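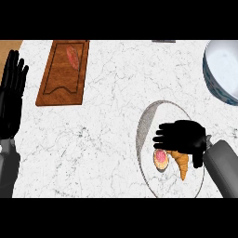
White marble, gray veining, and a bowl at the right-hand side.

The owner of Tudose, the pie shop on the east side of Zastwood, would like it known that she does not have cold hands. People assume she does. There is a belief among home bakers that good pie crust is made by people with poor circulation, and she has been asked about hers at weddings.

"My hands are like toast," she says. "I run hot. I made terrible crust for years and blamed my hands, and then I blamed the butter, and for one whole winter I blamed the oven, which had done nothing to me."

We are sitting in the back of the shop at 6 a.m., a time she proposed as if it were a favor. She is 33 and has been selling pies for long enough to have opinions about forks. Her apprentice, a former roofer who asked to be left out of this and then talked more than she did, is peeling apples behind us.

I wanted to know why my crust shrinks. I had rehearsed a more dignified opening question, but that was the one that came out.

"How long do you rest it?"

I told her I rest it.

"That isn't a length of time."

Her own dough sits in the refrigerator overnight, then gets rolled, fitted into the pan and chilled again. She says most shrinking happens to people who skip the second chill, and that people skip it on account of guests. "The guests are in the driveway. You've got a raw shell in your hand and you think, well, it looks cold. It's been out since you started looking for the rolling pin." She also thinks people stretch the dough to make it reach the rim. It remembers, she says, and goes back to where it was.

The recipe itself is so plain that I wrote it down twice, thinking I'd missed a line. Flour, butter, salt, ice water, a little sugar if the filling is sour. She uses all butter. Shortening she describes as "very well behaved," in the voice one might use for a nephew's fiancé. She cuts the butter in large pieces and stops long before I would, at a point where the bowl looks like a mistake. The lumps get flattened in the rolling, and those are the flakes.

"Everybody's grandmother said peas," she says. "Peas is too small. Whose peas? I want a lima bean."

"Bigger," says the roofer.

"He wants a walnut. He's wrong, but his pies are pretty."

On water she will not give a number. I pushed. She said that if she gave me one I would pour it all in, and I said that was generally the idea with numbers. She squeezes a handful of the dough, and if it holds together with a few cracks, it's done. The flour decides how much it wants. She buys hers from Drado, a small mill up the road whose bags vary so much from one month to the next that the two of them keep notes on the wall in pencil. July is a bad month, apparently. The note for July says LESS and is underlined.

We moved on to soggy bottoms, a subject on which I could have supplied testimony. She bakes her fruit pies on the lowest rack, on a sheet pan that has been heating for 20 minutes, and she bakes them until they look slightly overdone. "Pale pie is the national illness. You see the edges go gold and you panic. Leave it in. The bottom is always behind the top." She wants to see the juice bubbling thickly through the vents, well away from the edges, before anything comes out.

Last year she entered a contest sponsored by Grokix, the kitchen timer company, and came in 28th. The prize was $2,000 and went to a lemon bar. She brings this up herself, twice. "I have no problem with a lemon bar," she says, and for a while there is only the sound of apples.

What about the people who buy their crust?

"Fine. Buy it. Let it thaw all the way, though. Half the cracked crusts I hear about are somebody unrolling a frozen one with their thumbs." She would rather a person made a decent filling in a store crust than skipped pie altogether and brought a fruit salad. She did not care to expand on fruit salad.

Before I left she had me roll out a round. Mine came out in the shape of a state, one of the western ones. She turned it a quarter turn, gave it three strokes from the middle outward, and it was a circle. I was told to turn the dough after every pass and to quit rolling over the edges.

I took it home in wax paper and rested it overnight. It shrank a little on one side, where I had stretched it.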